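Ticket 208: Gripper width reads closed at start of hand-held demos
Project: Plolell cloth folding
Site: Karnport
Opened by: Domenica Marti
Assigned to: Rhun Vaughan
Priority: Medium
Status: Resolved, one follow-up open

Problem
Episodes recorded with hand-held unit B load without errors, but the width channel sits at 0 mm for the first part of the episode while the video shows the fingers open. Training accepts the files. The resulting policy closes on nothing, then drags the cloth sideways. Unit A is not affected.

Steps to reproduce
1. Power on unit B with the fingers held closed.
2. Start the recorder within a few seconds of power-on.
3. Open the fingers, approach the cloth, grasp, fold, release.
4. Plot width against time.
Expected: width follows the fingers. Seen: flat at 0, then a jump to the correct value.

Comment, Rhun Vaughan
Checked the calibration file for unit B. Open and closed limits match the June values. Swapped the encoder cable with the one from unit A and the fault stayed with unit B. Please attach the recorder log from a bad episode.

Comment, Domenica Marti
Log attached. First width message arrives 600 ms after the first video frame. On unit A the gap is 80 ms.

Comment, Rhun Vaughan
The gap explains part of it. The recorder fills missing width values with the last known one, and at startup the last known one is the default, 0. It should drop those frames or refuse to start. The slow first message is a separate fault. Unit B is still on the old firmware, which waits for a full buffer before it sends.

Comment, Hauwa Adebisi
Can we keep the existing demos? There are over 2,000 and I don't want to collect the bedding and napkin sets again.

Comment, Rhun Vaughan
Yes, if the fingers are open and still until width data begins. Trim to the first real width message. If the grasp starts before that, discard the episode. Do not fill in width from the video by hand.
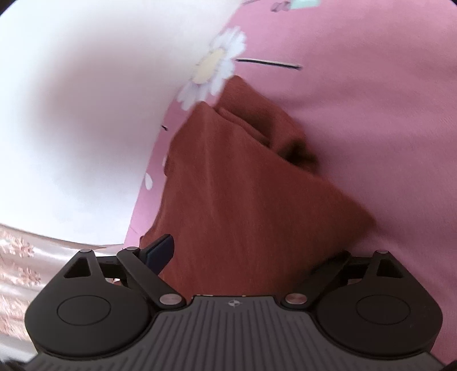
When checking a borderline episode, look at finger opening against the cloth at the trim point. Fingers wide apart with a nonzero width is good. Fingers wide apart with width at 0 means the trim is too early; move it forward and check again. A finger touching the cloth is not a reason to discard, as long as the closing motion is still ahead.

Comment, Domenica Marti
Firmware updated on unit B. First width message now at 80 ms, same as unit A. Trim script run on the old set. Retrained overnight and the early close is gone on the Fankhauser arm.

Resolution, 5 September 2023
Recorder now blocks start until a width message has been received. Old episodes trimmed or discarded as above.

Follow-up
Ea Kvaran to check whether the Iltcombe units have the old firmware. Ticket stays linked until she replies.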